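Ticket 102: Right arm drops out during open day demo, booth 3
Status: Closed
Priority: High (public event)
Site: Closden, ground floor demo area
Opened by: Front desk, Closden
Assigned to: Aurel Bălan
Component: Two-arm desk tidy demo, control software (Dornon), right arm

Reported problem

During the Wednesday morning rehearsal for the April open day, the right arm stopped partway through a cycle and would not take new commands. The left arm kept running. The operator pressed stop, homed both arms and restarted. The same fault came back on the third cycle. Message on the operator screen: "R arm: no reply, holding position". No damage to the arm or the props. The visit from Clindier was booked for 1:30 pm, so the booth was needed back by then.

Log

9:10 am. Picked up the ticket. Asked front desk to hold the booth and leave power on. Read back the session log. Right arm lost contact twice, both times with the arm extended towards the back of the table. No faults logged against the left arm.

9:25 am. On site. Base bolts tight on both arms. Green lights showing on both small boards at the front. Supply voltage at the right base normal at rest and while moving. Ruled out the power supply for now.

9:40 am. Ran the right arm through its joint range with no props involved, one joint at a time. No fault. Ran the same test at demo speed, all joints together. No fault in 14 passes. The fault needs something the joint test does not do.

9:55 am. Set up the full demo layout and ran it at half speed with the log open. Layout as per the booth sheet: pencils in their holder behind the left gripper, calculator near the front, tape to its right, green bin towards the back on the right. The task is to put the screwdriver in the bin.
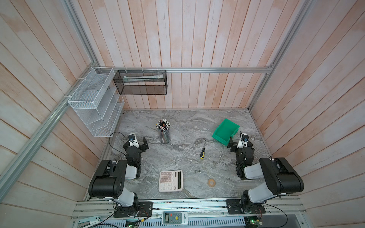

10:05 am. Fault came back on the second cycle at half speed, so it is not caused by speed alone. The joint positions at the time of the fault match the two earlier ones closely. In all three cases the base joint was turned towards the back and the wrist was rolled over for the drop. The joint test never combined those two positions.

10:20 am. Powered down the right arm. Moved it by hand to the fault position with a meter on the data line. Continuity dropped out when the wrist was rolled past the drop angle and came back when it was rolled the other way. Repeatable. Traced it to the connector at the forearm end of the wrist lead. The plug was seated but the latch had not closed, and there was very little slack in the lead at that angle.

10:35 am. Checked the maintenance record. The wrist lead on the right arm was replaced last week under a separate ticket. The sign-off lists a joint test only. No full task run was done after the swap.

10:50 am. Unplugged the lead, checked the pins (none bent), reseated it and closed the latch. Rerouted the lead to give more slack at the wrist. Moved the arm by hand to the fault position again, meter steady through the full roll. Powered up and homed.

11:05 am. Restarted the demo at half speed. 11 cycles with no fault. Changed to full speed and kept going.

11:30 am. Still running at full speed, no faults. Front desk asked if the remote on the front rail could be moved. It is clear of both arms' paths and is needed for the room, so it can stay where it is.

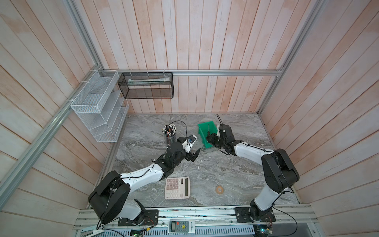
Right arm beside the green bin, tool handle upright in the bin.

11:50 am. Stopped the run. No lost contact in the log for either arm. Booth handed back to front desk.

Comment from front desk, 12:15 pm

Thanks. Two things before the visitors get here. Can we let them pick which item goes in the bin? The Clindier group asked for that in their email. Also, do we need somebody at the stop button the whole time, or is the operator at the screen enough?

Reply from Aurel Bălan, 12:25 pm

Screwdriver or tape only. The calculator has no grasp set up in this version and the arm will refuse it. Choose the item on the operator screen before starting the cycle, and let each cycle finish before changing it. Yes, keep a person at the stop button whenever visitors are in the booth. The operator at the screen does not count.

If the "no reply" message shows up again, do not home the arm. Press stop, note the time and call me. Homing clears the joint positions from the operator screen and I will want those.

Comment from front desk, 3:40 pm

Visit finished. No faults. One cycle was stopped by hand when a visitor leaned over the front rail. Restarted normally after that.

Cause

Connector latch not closed after the wrist lead was replaced. Not enough slack in the lead at full wrist roll.

Follow-up

Add a full task run to the sign-off for any lead replacement. Assigned to Roman site maintenance.

Check latch and slack on the left arm wrist lead. Done at 4:10 pm, latch closed, slack fine.

Extend the joint test to include base turn combined with wrist roll. Moved to the Dornon backlog, no date yet.

Ticket closed 4:30 pm. Reopen under the same number if the fault comes back.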